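Equipment Planning Meeting: Minutes
Packing Cell, Second Arm and Simulation Budget
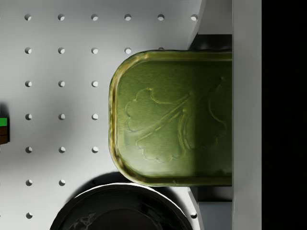
Puvach, October

Start 9:30 a.m., main meeting room. Present: production, maintenance, purchasing, design. Finance joined for items 3 and 4.

1. Minutes of last meeting
Accepted with one fix: the spare cable set goes under maintenance, not packing.

2. Simulation results
Design showed the gripper closing in on the green leaf-lid tin on the pegboard fixture, and the room got pretty excited! The embossed lid was the part everyone had worried about. In the simulated runs the grip is on the rim, so the leaf pattern is left alone. Production asked to see the same run with the tin turned the other way. Design will set it up.

Maintenance likes the pegboard idea a lot. Pegs can be moved by hand between tin sizes and we would stop paying for a new plate every time the product changes. Hole spacing on the real board still to be agreed with the supplier.

3. Second arm
Two offers on the table, Flonda and Grilik. Flonda comes with the gripper fingers we have been modeling, Grilik would need an adapter. Purchasing prefers the Flonda service terms (next-day parts). Finance asked whether we could wait until spring. Production would much rather have it running before the holiday orders, and there was strong support for that around the table.
Decision: go with Flonda, subject to a written delivery date.

4. Budget
Fixture boards: 4 boards, $900 for the lot. Approved.
Gripper fingers, spare set: $1,000. Approved.
Guarding and floor work: up to $2,000. Approved in principle, quote needed.
Simulation license: renewal to come out of the design budget. Finance to confirm the code.
The arm itself goes on a separate capital request. Purchasing has the form half done already.

5. Location
Solís hall or the old labeling corner. Solís has the better power supply and room for a pallet on both sides. The labeling corner is closer to the dock. Maintenance will measure both, including door widths. We were all leaning toward Solís by the end.

6. Training
Everyone on the packing line who wants to learn the arm gets a turn. Great response so far, the sign-up sheet needed a second page. Sessions to be held in the afternoon so the morning run is covered.

Actions
Design: rerun with tin rotated, send clips to production
Purchasing: Flonda delivery date in writing, guarding quote, capital request
Maintenance: measure both locations, hole spacing
Finance: license code

Closed 10:50 a.m. Next meeting when the guarding quote is in.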